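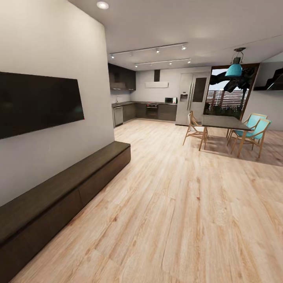

O Ollard é o conjunto de episódios de navegação interna do clube de robótica Arnlow, preparado pelos alunos da disciplina de projeto. Contém 400 episódios simulados, 80 deles reservados para validação. O apartamento de base é uma sala aberta para a cozinha, com piso claro de madeira, e as instruções partem de referências fixas: o móvel baixo sob a televisão, a geladeira de duas portas, a mesa de jantar sob o pendente turquesa. As cadeiras têm duas classes de cor, branca e turquesa, usadas nas instruções ambíguas.

Estrutura
episodios/ – trajetórias e comandos, um arquivo por episódio
cenas/ – geometria e materiais
avaliar.py – calcula taxa de sucesso e comprimento do percurso

Uso
python avaliar.py --split val --max-passos 200

Um episódio conta como sucesso se o agente emite PARAR a menos de 50 cm do alvo, com o alvo no campo de visão.

Limitações conhecidas
Portas e gavetas são estáticas. O vidro da varanda não gera retorno no sensor de profundidade – usar a máscara em cenas/vidro. A iluminação não varia entre episódios.

Responsáveis
Cenas: Ilze Dambrauskienė. Avaliação: Darren Goodall. Correções são aceitas até setembro, por pull request, com o número do episódio no título.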